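My sister-in-law called in September to ask what I thought about open adoption, and I gave her the kind of answer you give while draining pasta, which is to say a bad one. I've been chewing on it ever since, so please forgive me if I take the long way around now.

I was adopted in a closed arrangement, as nearly everyone was in our town back then. My file had a number on it, 285, and for most of my childhood that number was all I knew about where I came from. My parents were loving people (my mother could make a birthday out of a box of crackers and a candle) and they were told by the agency that a clean break was kindest. They believed it. I believed it too, right up until I had a baby of my own and a nurse asked me about family history, and I sat there with the pen in my hand and nothing to write. 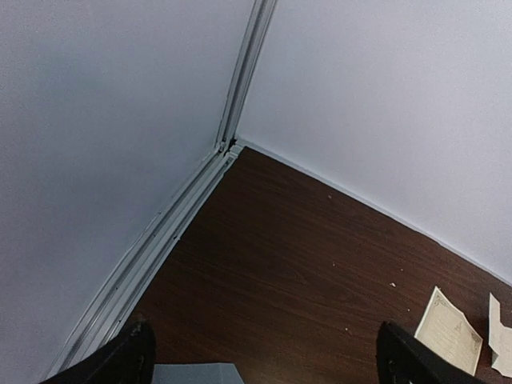

Does an open adoption confuse a child about who the parents are?

Children mostly know who packs the lunch and who comes in at night when there's a bad dream, and meeting a birth mother a few times a year doesn't change that.

I lean on my friend Ok-hee Geum for this, who has raised two adopted boys in Holleria and has more patience in her little finger than I have in my whole body. Her older son's birth mother comes for lunch every couple of months. Some visits are lovely and some are stiff, and once there was a long silence over the soup that Ok-hee still talks about. But the boy asks his questions as they come to him, to the person who can answer them, and then he goes out and rides his bike. I think of how long I carried mine around!

Now, I know the worries, and I don't want to wave them off. A birth parent may promise to come and then not come. Adoptive parents may feel watched in their own kitchen. There are families where contact would be unsafe, and a judge or a caseworker should be free to say so plainly. I would never want a law that forced a visit on a frightened child. What I'd like is for openness to be where the conversation starts, with the letters and the phone number and the medical history handed over early, while people still remember the details and are still speaking to each other.
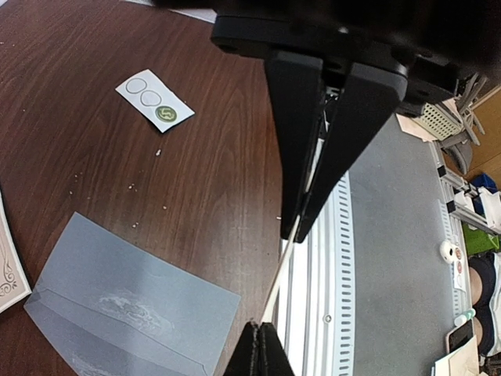

Stickers on a wooden tabletop.

I'd also like someone to help pay for it. Ok-hee spent $725 one year on bus fares and motel rooms so that her younger boy could see his birth grandmother, and she never complained, but plenty of families couldn't do that. We find money for the home study and the court papers and then leave everyone to manage the next eighteen years by themselves. A small travel fund and a counselor you can call when a visit goes sour would do a great deal of good.

I did find my birth mother eventually. We had four years of letters and one long afternoon on her porch, and she told me I hold my coffee cup the way her father did. My mom, the one who raised me, asked to see the photographs and cried, and then asked if she could write to her too.

So I've called my sister-in-law back, with the pasta safely put away this time, and told her I'd say yes to the letters and yes to the visits, and that she can borrow my guest room whenever she needs it.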